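Budget matériel pour un poste de saisie à la main : nos astuces d'atelier

Notes prises au fil des commandes, mises au propre vite fait. Pour ceux qui montent un deuxième poste (ou un premier) et qui ont 2000 euros, pas plus. On parle du poste : table, pinces à main, câbles, objets. Le bras lui-même, c'est une autre ligne, un autre dossier, et de toute façon pas le même chef.

Commencer par la liste des gestes, pas par le catalogue. Ranger, trier, poser dans un panier, essuyer. Chaque geste sur une ligne, avec l'objet qu'il faut en face. Savvas a fait l'inverse au printemps : pinces commandées d'abord, et après on a découvert que les mâchoires ouvraient moins large que nos bocaux. Retour, frais de port pour nous, trois semaines perdues.

Les pinces. Toujours par paire, et la même référence à gauche et à droite. Une pince de chaque marque = deux réglages, deux jeux de pièces, deux fois plus de temps au démarrage. Chez Verkano on a eu 300 euros de remise en prenant la paire plus un jeu de mâchoires de rechange -- demander le devis groupé, ce n'est pas affiché sur le site. Rarkier moins cher à l'unité, mais les mâchoires ne se vendent pas seules. À vérifier avant de signer.

Poids : faire tenir la pince vingt minutes à quelqu'un avant d'acheter. Vraiment vingt minutes. Au bout de cinq tout le monde dit que ça va.

Les objets. Le poste de dépense le plus bête, et le plus mal prévu. Il faut du plat, du mou, du rigide, du léger. Éponges à gratter : en lot, prendre deux lots identiques d'un coup, la couleur change d'un arrivage à l'autre et après les séries ne se ressemblent plus. Paniers en fil métallique : regarder la maille, les petits objets s'y coincent. Enveloppe objets chez nous : 70 euros par trimestre, on dépasse une fois sur deux.

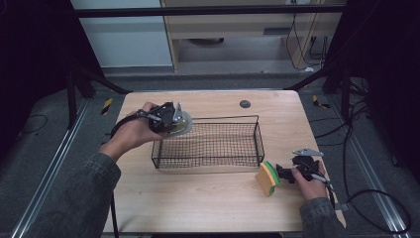 Atelier Jumon -- Pôle manipulation et achats

Une pince par main, le panier à portée des deux, l'éponge verte et jaune d'un côté, le disque gris de l'autre. Pour chiffrer un poste on part de cette base et on ajoute. Partir d'un poste « complet » et enlever ensuite, ça ne marche jamais, personne ne veut rien enlever.

La table. Ne pas acheter du neuf cher. Plateau bois clair, bords arrondis (les avant-bras disent merci), assez large pour un panier en longueur avec de la place de chaque côté. Si le plateau a un passe-câble rond, regarder où il tombe : trop près du milieu, on perd de la surface de pose. Plateau mat de préférence, les reflets sont pénibles. Hauteur : mesurer sur la personne la plus grande ET la plus petite de l'équipe. Cales sous les pieds = quelques euros. Table réglable électrique = la moitié du budget.

Les câbles. Là tout le monde se trompe, nous les premiers. On compte la longueur table-prise et on oublie le mou qu'il faut pour bouger les bras. Prévoir :
- la distance jusqu'à la prise, mesurée au sol, pas à vol d'oiseau
- le mou des deux mains, bras tendus
- un câble de rechange par pince, le même, pas « presque le même »
- attaches scratch, beaucoup. Les colliers plastique il faut les couper à chaque fois

Faire descendre les câbles par les côtés, jamais par devant, sinon on les a dans les jambes. Et l'excédent : enroulé, attaché. Un tas de boucles par terre sur la moquette, ça passe le jour de l'installation, après on marche dessus et on rachète un connecteur.

Le sol. Ruban jaune et noir aux coins arrière de la table, elle revient au même endroit après le ménage. Le rouleau ne coûte presque rien et ça évite de tout remesurer. Sur moquette prendre le ruban textile, l'autre se décole en une semaine.

Structure et profilés alu. À commander coupés à longueur, la coupe facturée reste moins chère qu'une scie et un après-midi. Compter les équerres à part !! Sur le devis Politis elles étaient en option, on ne l'a vu qu'à la livraison. Même chose pour les rideaux noirs : prix au mètre, mais sans l'ourlet ni les anneaux.

Vêtements. Pas une ligne de budget mais à noter quand même : manches longues qui serrent un peu au poignet, pas de manches qui pendent sur l'objet. Une veste que chacun a déjà suffit.

Planning. Délai annoncé par les fournisseurs : 22 jours pour les pinces. Les objets le jour même au supermarché. Donc pinces d'abord, objets en dernier, table entre les deux. Éviter de lancer en mai, avec les ponts rien n'arrive et le service compta est vide.

Garder une réserve. Fotis Kyriakidis voulait tout mettre dans le matériel, on a bloqué une part pour la casse et elle est partie en entier. Mâchoires usées, un connecteur, des éponges, encore des éponges.

Ce qu'on n'achète plus : les kits d'objets « tout prêts » (chers, jamais les bonnes tailles), les bacs à couvercle, les rallonges premier prix.

Factures : une par poste, numéro du poste écrit dessus à la main si besoin. Envoyer à Savvas Giannakopoulos avant 16 h, après il ne les regarde que le lendemain. Le tableau des références est sur le partage, onglet « postes », merci de ne pas trier les colones.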